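Trenby Workroom: Table Surfaces

Gallery page, updated Sun 10 October

The worktables at Trenby were replaced in February. This page records the state of the tops after their first months of use, with notes on finish, marking and cleaning. The tables were ordered through Ferreira in a single pale wood-grain pattern so that any two can be pushed together without an obvious change of color. Tops are numbered on the underside.

Table 16

Assigned to layout and fitting work. The pattern is a cream base with long grain lines in a slightly darker tone. Faint gray marks that look like pencil are present on the surface. They are thin strokes, some of them diagonal, and they have little contrast against the grain. Marks of this type are easiest to find under low side light and are often missed under the ceiling fixtures.

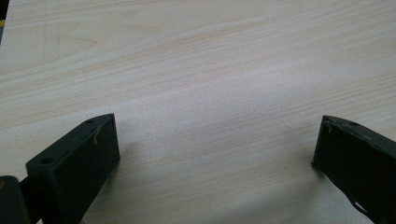 Pencil is permitted on all tops. Ink and paint marker are not. The cleaning sequence for pencil is a white vinyl eraser first, then a damp cloth, then a dry one. Work along the grain. Abrasive pads change the sheen of the surface and the change is permanent, so they have been removed from the supply shelf. The Gernex cleaner kept under the sink may be used for adhesive residue, applied to the cloth and never poured on the table.

Layout lines should go on paper wherever the job allows it. A roll of brown paper is mounted at the end of the room, and offcuts long enough to reuse go in the bin next to it.

Blocks and edges

Wooden blocks are used as stops, risers and light weights. They are stored on the Gromholm shelving, sorted by length, and 128 are on the current list. Check the bottom face for grit before setting a block down. Grit is the main cause of fine scratches, and a block should be lifted to a new position instead of pushed.

Table edges are inspected with the tops. Report any lifting, chips or rough spots with the table number and the side. Do not press a lifted edge back with tape, as the tape holds dirt in the gap and the repair then takes longer. 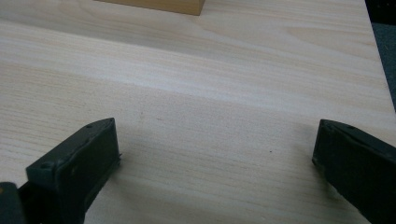
Pale wood-grain laminate top with a honey-tan wooden block resting on it. The long edge of the table is at right, with the darker floor beyond.

Clear tops at the end of each session. Blocks go back on the shelf, paper comes off the table, and the surface is wiped once with a dry cloth. The next inspection is due in 90 days.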